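Didura pine table, used as a folding table. Four stars

Bought in September, so it's had a fair bit of use by now. Quick review, laundry is waiting.

Wanted a plain table for folding clothes. Nothing fancy. Was folding on the bed before and my back hated it. Looked at the Stostard one too but that was 700 and I'm not paying that for somewhere to put shorts. This was 501 with delivery.

Color is light, lighter than I expected from the site. Fine by me. Dark stuff and bright stuff both show up well on it, so you see the creases before you fold them in. 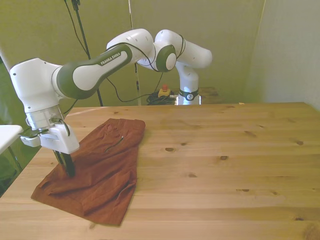

Surface is good. Smooth enough that cotton slides when you want it to, no snags so far, not even on the thin rust-orange things that catch on everything. Sanding underneath is rougher, wear long sleeves when you move it or dont.

Assembly: took me 49 minutes, alone. Instructions are tiny drawings. One bolt was short, emailed them, new one came fast. Minus one star for that and for the smell the first week.

Size is right for one garment spread flat plus a pile next to it. Two people folding, no. Get the bigger one.
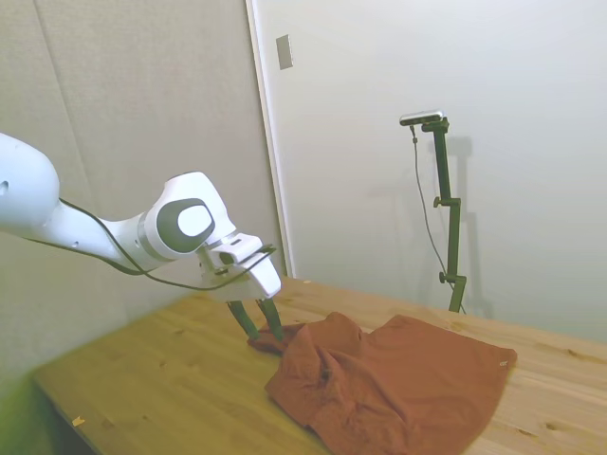
You do get the grain and some knots, it's pine. If you want it all even, buy something else. Marks easily too, I put a dent in mine with a hanger. Wiped it with Firnero oil twice, soaked in ok, left it overnight before putting any clothes back on. Do not skip that part, ask my white towels.

Doesnt wobble. Had more than 100 loads across it and havent tightened anything yet.

Would buy again, probably with the matching shelf if it ever comes back in stock.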